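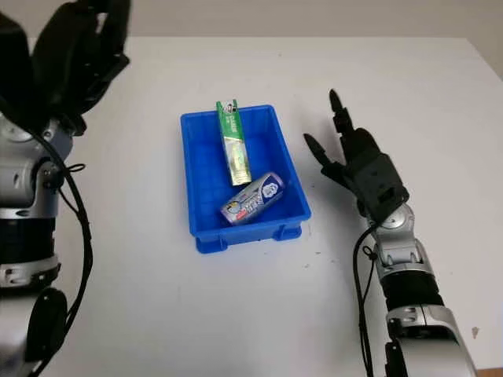
Special Collections Cataloging – Momwood Library

Progress report to the Graria Fund, period ending November

We have now cataloged 732 of the 1498 items in the Damgaard papers. Of these, 691 records are live in the public catalog. The rest are waiting for a second check of names and dates.

Most of the fall went to the loose correspondence in boxes 4 to 9. Many letters carry no year, so Javiera Herrera has been dating them by watermark and by the addresses on the covers. Where the evidence is thin we give a range – usually a decade – and say so in the notes field.
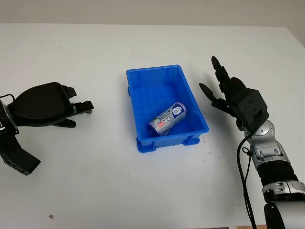 Blue bin on a white tabletop

The 2 commonplace books were foliated in pencil and described at item level. One has a list of play titles inside the back board in a later hand, which the old handlist missed.

Record transfer to Udau ran a month behind schedule. Shelfmarks with a suffix letter were dropped on import and had to be keyed again.

Spending is within budget. Next period we will start on the estate accounts and send out the first batch of bindings for repair.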